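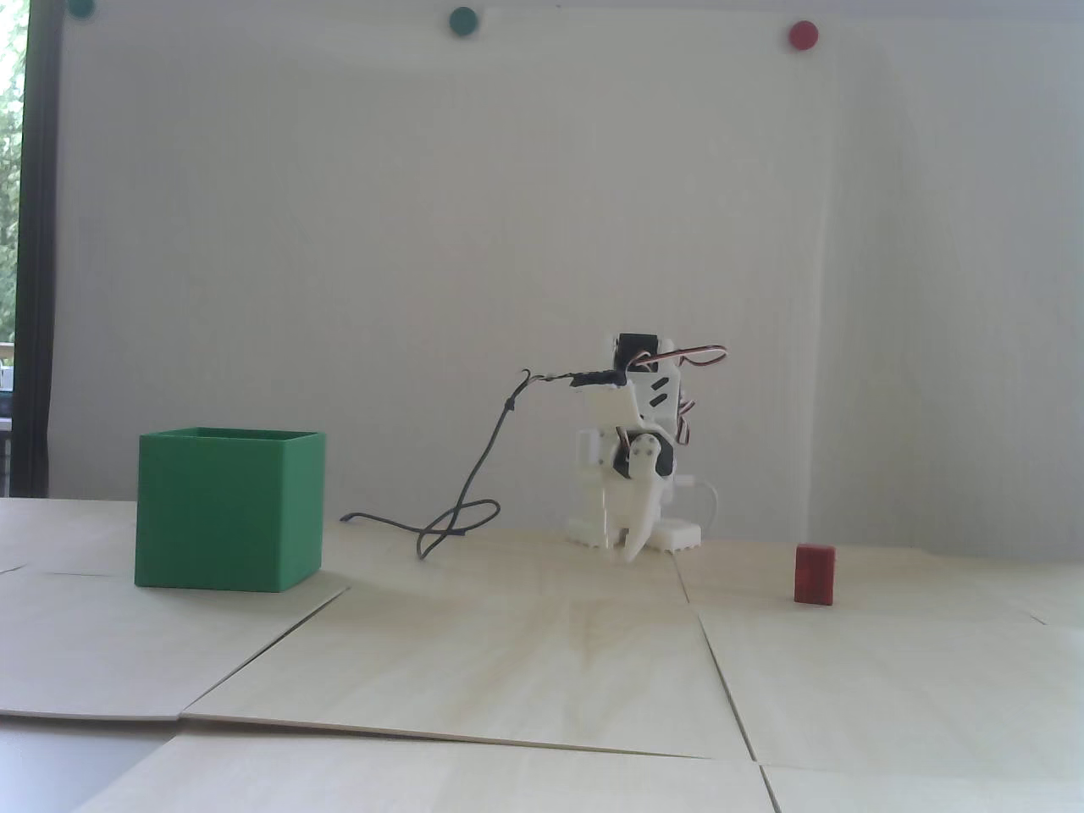
One builder at the Suvness shop objected early on that a printed arm would never hold its calibration long enough to be worth measuring, and the first two weeks of logs gave that objection some weight. The shoulder zero drifted after most long sessions. We traced the drift to the servo horn screws, which we now tighten with thread locker and check before each run.

4.2 Workspace and task

Figure 1. The Abella arm on its plywood work surface, with the green box and the red block.

The arm was assembled in the shared workshop at Suvness from hobby servo motors and white plastic brackets. The full parts list is in the Rusholm build notes. Total cost was 300 dollars, not counting printer time. The task is to pick up the red block and drop it into the open top of the green box. At the start of a trial the block stands on end and the gripper is empty (Figure 1).

The work surface is made of thin plywood sheets laid edge to edge. The sheets do not lie perfectly flat, and their edges ride slightly over one another at the seams. We measured table height at 52 points and stored the values as a lookup table. The controller reads this table before lowering the claw. Without it, the finger tips touched the wood on many approaches near a seam.

4.3 Data and training

We recorded 645 demonstrations by hand guiding, all on the same bench. Demonstrations in which the block fell over before the grasp were kept and labeled. The policy was trained with the Brosturik toolkit using its default settings, apart from a lower learning rate. Evaluation covered 3243 trials run between February and the end of spring, with the block moved to a new start position each time.

Cable routing had a larger effect than we expected. A loop lying on the table could catch on the base when the arm turned left, and the servo stalled. Stalled trials are counted as failures in Table 2.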